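Securing the Home Workshop Network: Practical Tips

Filed under: Workshop, Garage, Small Electronics
By Định Ninh
Updated 27 Jun 2021

Most workshops now hold several devices with a network connection: a printer, a thermostat, a garage door controller, a laptop kept for drawings, sometimes a saw or dust collector with an app. Each one runs software that needs updates and a password. The tips below assume a detached garage or basement shop served by the household router.

Take an inventory first

Log in to the router and open the list of connected clients. Write down the name, hardware address and purpose of every entry. Unplug anything you cannot identify and see what stops working. Tape the finished list inside a cabinet door, without passwords on it.

Repeat the inventory each January. Devices get sold, given away or moved to a drawer, and their entries should be removed from the router at the same time.

Put shop devices on their own network

Nearly every router sold for home use can broadcast a guest network. Put the shop equipment there and keep phones, tax records and backups on the main one. Check that the setting called "client isolation" or "guest isolation" does what you need: with it on, the laptop may not be able to reach the printer. If you have to print over the network, look for a router that supports VLANs, or carry files over on a memory card.

Name the guest network something dull. A name such as Garage-Tools tells the street what is behind the door.

Passwords

Use a password manager and let it generate 16 characters or more for each device account. Change the factory password before the device joins the network. Some older controllers silently cut a long password down to a shorter one. Test by logging out and back in before you close the settings page.

Do not write the Wi-Fi password on the wall above the bench. Shop photos get posted to forums, and a phone camera resolves marker on drywall very well. 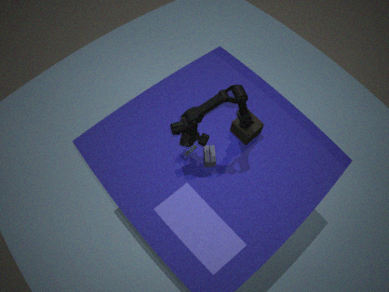
The same applies to the sticker on the back of a router or controller. It usually carries the default network name and key. Once both have been changed the sticker is harmless, but cover it anyway if the unit faces a window.

Updates

Turn on automatic updates where they are offered, with one exception: equipment that runs long jobs. A printer that restarts partway through a 40-hour print wastes the material. Set those devices to manual and check them on the first of the month.

Download firmware only from the maker's own site. Type the address yourself. Search results for firmware files often lead to copies hosted elsewhere, and a file named correctly can still be altered. If the maker publishes a checksum, compare it:

On Windows, open PowerShell and run Get-FileHash followed by the file name.
On a Mac, open Terminal and run shasum -a 256 followed by the file name.

The string must match completely. Comparing only the first few characters is not enough.

Invoices and tool deals by email

Small shops that sell a little on the side receive a steady supply of false invoices. The usual pattern is a modest amount, $700 or less, for a part you might plausibly have ordered, with an attachment. Do not open the attachment. Look up the order in your own records, then call the supplier at a number you already had.

Be equally careful with clearance offers on cordless tools. Move the pointer over the link and read the domain from right to left, starting at the first single slash. The part just before the ending is the real owner of the site.

Backups

Keep cut lists, drawings and printer profiles in one folder and copy it to an external drive weekly. Unplug the drive afterward — ransomware encrypts whatever is attached. Store it in the house, away from sawdust and solvent vapor. Restore one file from it now and then to confirm that the drive still reads.

Before you sell or scrap a device

Run the factory reset, then remove the device from the app account as well. The two steps are separate on most products. Pull any memory card. If the unit will not power on, change the Wi-Fi password after it leaves the shop and allow 5 minutes per remaining device to reconnect.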